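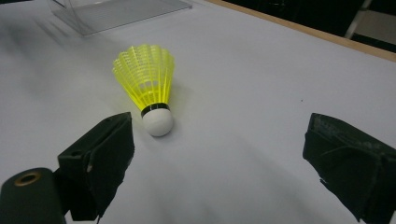 Damian Zaugg thinks the whole question is settled already: if a machine can weld a car door, it can pick up after a kid, and the only thing left is the price. Plenty of readers wrote in to agree with him after the July column. I don't, and the quickest way to see why is to run a small test yourself.

How to test a machine on a tidying chore

You need a flat table, a small clear box and one light object with an awkward shape. A plastic shuttlecock is a good pick. It has a round, firm end and a wide, open skirt, so one object gives you two different grips. If you don't have an arm of your own, use a hand-held gripper with two fingers and do the moves yourself. You'll learn most of the same things.

Step 1. Write down the chore in one line. "Put the shuttlecock in the box" will do. Don't write "tidy the table." No machine I have tried can do much with that, and you won't know when it has finished.

Step 2. Lay the shuttlecock on its side. Standing on its rim it is too easy. On its side it can roll in a curve when a finger touches it, and that is how things are left on a floor at home.

Step 3. Open the fingers wide and come in with one on each side. Aim for the base first. Close slowly and stop when it no longer slides.

Step 4. Lift a few inches and hold for 30 seconds. Set it down and do the same with a grip on the skirt. Use less force here. The ribs bend, and a grip that looks fine on the table can let go in the air.

Step 5. Move to the box and release. Count a try as done only if the shuttlecock ends up inside and the box hasn't moved.

Step 6. Turn the shuttlecock to a new angle and go again. Do 38 tries if you have the patience. Change the lighting halfway through — a white table and a clear box are hard on cameras, and a kitchen changes all day.

Reading your results

Neelam Bhatia ran these steps with an arm at the Jandbridge shop and got 17 misses. Most came at the box, where the arm hit the wall on the way in. Only 2 were bad grips. Her arm does fine on the packing line, where the boxes are cardboard and always in the same spot.

Look at where your misses fall before you change anything. If they are mostly in Step 3, try softer pads or a slower close. If they are in Step 5, put a strip of colored tape along the top edge of the box and repeat the run. If they only show up after you change the light, leave the gripper alone and work on the camera settings.

For a shop floor, you can often fix a miss by fixing the table. At home you can't, and so my answer on chores is still not yet. Send your counts in with the object you used, and say whether the box was clear.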